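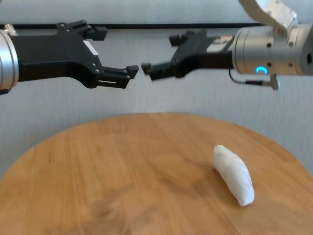 Koddale Archive: the collected posts of a small doom and sludge blog

Hello, and thank you for stopping by! What you have in this folder is every post we could recover from Koddale, the doom, sludge and generally slow-and-loud music blog that Ohemaa Alhassan started and that I, Korkor Boateng, joined a little later as the second pair of ears. The blog itself isn't being updated anymore, and the old host has gone under, so we put the text here where people can still read it, search it and (we hope) argue with it.

There are 1177 posts in the set. Most are album reviews, with a good helping of show reports, interviews, year-end lists, and a fair amount of Ohemaa complaining about drum production, which I wouldn't trade for anything.

What's in the folder

The posts live in posts.csv, one row to a post. Every row has 6 columns: title, author, month, category, body and bands. The bands column holds every band named in the post, split by semicolons, spelled the way the band spelled it on the record sleeve. If a band changed its spelling between records (Tisham did this, and then did it again) you'll find both versions, so please check for both before you tell us we never covered the second album. We did, and we loved it.

The month column gives only the name of the month. The export from the old host dropped the rest, and I spent most of one July trying to get it back before giving up and going outside.

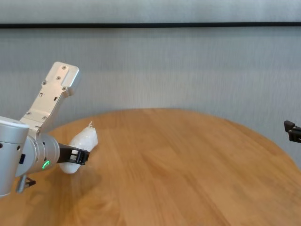
Categories were a mess on the live site, I'll admit. We both made up new tags whenever we felt like it, and at one point there was a tag for "riffs that sound like furniture being moved" with a single post under it. For this release I boiled everything down to 5 categories: review, live, interview, list and other. The furniture post is under other, and it's worth looking up.

How the text was cleaned

I stripped out the leftover HTML, the dead player embeds and the sidebar text that had crept into the bodies. Typos are left alone. So are opinions we no longer hold, including my first review of Ralten, where I called them a band with one song. I was wrong about that and they were very gracious when I met them at the merch table.

Reader comments are not included. People wrote those for a conversation on a particular page, many of them under their own names, and we had no good way of asking everyone. Where one of us quoted a comment inside a post, the quote is still there with the name taken off.

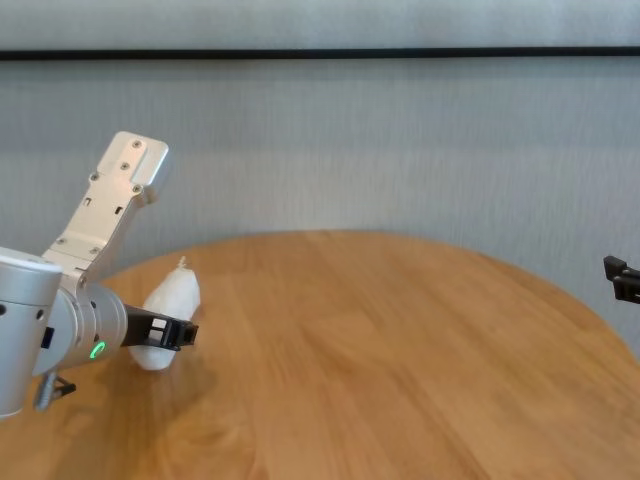 5 min read

Known gaps

The first batch of posts came from the old host's export, and 70 of them arrived with the body cut short. I filled in what I could from Ohemaa's drafts folder, which means a few of those posts may differ a little from what went up. Drafts tend to be ruder. If you kept a saved copy of any of our early posts, we'd be so glad to have it!

Album art is gone, all of it. It was never ours to pass around.

The set also leans hard toward the bands we could get to on a weeknight. Agbeko turns up far more often than their record sales would suggest, simply because they rehearsed down the road and kept putting us on the list. Please don't use our post counts to work out who mattered in doom metal. You'd get a very odd answer.
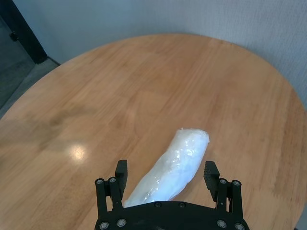
The round wooden table, from above.

Using the posts

You're welcome to read, quote and study the text, and to build things with it, as long as you credit Koddale and name whoever wrote the post. Please don't republish full interviews without writing to us first. The bands talked to us on the understanding that it would run on our blog, and we'd like to check with them.

Corrections are welcome through the issues page. Ohemaa answers the ones about facts and I answer the ones about files, usually late in the evening with something heavy playing.

70 shares | 6 comments

Related

Koddale year-end lists, both authors
Tisham: a spelling guide for the patient
Ralten live, the second review
Agbeko rehearsal notes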